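Journal > Bench days > 14/11/2024

Slept badly, dreamed of hats. Got to the lab early to find the right arm had faulted overnight with error 249, which the Cillier manual defines as "see error 200." Error 200 is "general." I have had managers like that.

The job is supposed to be simple. Cap goes in the bin, arm lets go, arm goes home, next cap. It's the letting go we can't get. On the last long run the right gripper reported itself open, stayed shut, and tried to drag the bin home with it until the shoulder tripped on overload. Golledora sold us these grippers in March with a talk on how gentle they are. They are gentle. They just get attached.
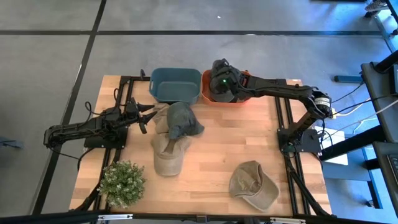 My theory, for what it's worth, is that the housing only knows what the motor was told and has no idea where the fingers are. The status light is the proof. It glows the same contented green with the gripper down in the orange bin whether it's holding, dropping or mangling, and I've quit looking at it. I've asked for a real position sensor. I was offered a firmware update, which I installed, and which changed the startup beep.

Ran it by hand at quarter speed after lunch. 6 good releases, then 2 bad ones back to back, and on the second I hit the stop with more force than the button needs. Then the part I didn't enjoy: after the stop, the arm sagged. Not far, but the brake is meant to hold it, and I'd had my fingers near that bin a minute before.

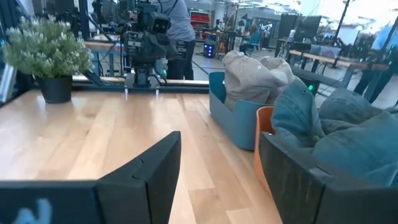 So I wrote it up as a safety matter and not a nuisance, and sent it to Van der Linden, who did the install. They answered within the hour, a first, asking whether the arm was "under unusual load." It was holding a baseball cap.

No hands past the rail with power on until the brake is checked. I put that on the Navomcombe project page in capitals. Left arm is fine, by the way. Left arm has never been any trouble, so naturally it goes back for service first. Need to order fuses.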